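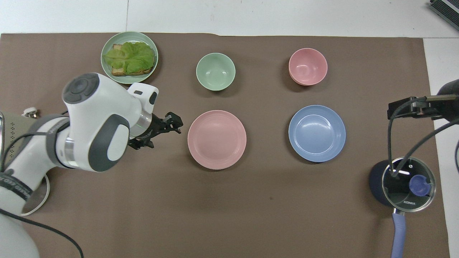
Skurnico revises head gasket and coolant hose kit for its 16-valve conversions

Mar 26, 2026 — 4 min read — 12 shares

Skurnico has changed the head gasket, the upper coolant hose and the torque procedure in the kit it sells to owners who fit a 16-valve cylinder head to an older eight-valve block. The revised kit carries the same part number as the old one with the letter C added at the end. Kits without the letter remain on sale at some dealers until stock runs out.

The change follows a run of complaints from owners who found coolant seeping at the rear corner of the head, between cylinder four and the bulkhead. Javiera Gallardo, the engineer responsible for the kit, traced the seep to two causes. The first was a coolant passage in the head that sits slightly outboard of the matching passage in the block, so that the fire ring and the coolant seal on the old gasket were left with a narrow land between them. The second was the bolt sequence printed on the old instruction sheet, which was carried over from the eight-valve engine and loaded the rear pair of bolts last.

The new gasket is a three-layer steel type in place of the earlier composite. Compressed thickness is unchanged, so compression ratio and belt timing are not affected. The coolant opening at the rear has been reshaped into an oval that covers both passages. Skurnico asks for a finer finish on both faces than the composite gasket needed, and says a head cleaned up by hand with abrasive pads should go to a machine shop before assembly.

The bolts are the same stretch type and are still used once only. The tightening steps now begin with the two center bolts and move outward in a spiral, with a first pass at 40 Nm, a second at 60 Nm and a final half turn in two quarter-turn steps. There is no retorque after the first warm-up. The old sheet called for one, and Gallardo's note to dealers says that step should be struck out wherever it still appears.

The upper hose has been lengthened by 25 mm and given a larger bend radius where it passes the distributor. On cars with the early radiator the old hose could rest against the clamp for the ignition lead bracket. The new one clears it, although cars with air conditioning still need the bracket turned to face the fender.

Cisternas, the shop that did the road work on the revised kit, ran it in two hatchbacks. One is a daily driver with the standard intake. The other is used for hill climbs and has a raised rev limit. Dardo Huenchumán, who built both engines, logged 2273 miles on the hill climb car and pulled the head afterward for inspection. The gasket print was even across all four cylinders and there was no staining at the rear passage. The daily car has not been taken apart and continues in use.

Coolant temperature on the hill climb car peaked at 100 degrees C in traffic with the fan running, the same figure recorded before the change.
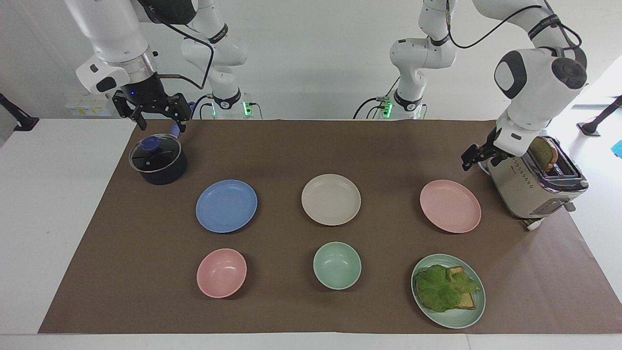

Tadeo Cabral, reached by email, thought the gasket was the smaller half of the fix. In his view most of the leaking engines he has opened would have sealed with the old composite part if the rear bolts had been brought up evenly, and he would have liked Skurnico to mail the new sequence to every past buyer instead of posting it for dealers. He added that he will fit the steel gasket anyway on anything that comes in for a head job.

Skurnico has posted the torque sheet as a free download. Owners with an engine that is already assembled and dry are advised to leave it alone. Those with a seep should replace the gasket and bolts together, and should check the block face for pitting near the rear passage — a common fault on engines that spent years on plain water.

The complete kit is priced at $300. The gasket and bolts can be bought separately for $193, without the hose. Deliveries of the hose alone are planned for September.

3 comments

Benjamín Palma
Does the spiral sequence apply if you're reusing the composite gasket from an unopened old kit? I have one on the shelf and would hate to throw it out.

Telma Ledesma
@Benjamín the sheet says yes on page 2, same order and same values. Only the surface finish requirement is different.

flatspot_8v
25 mm longer is good news. Mine wore through at that bracket. Still wish they'd supply decent clamps with it.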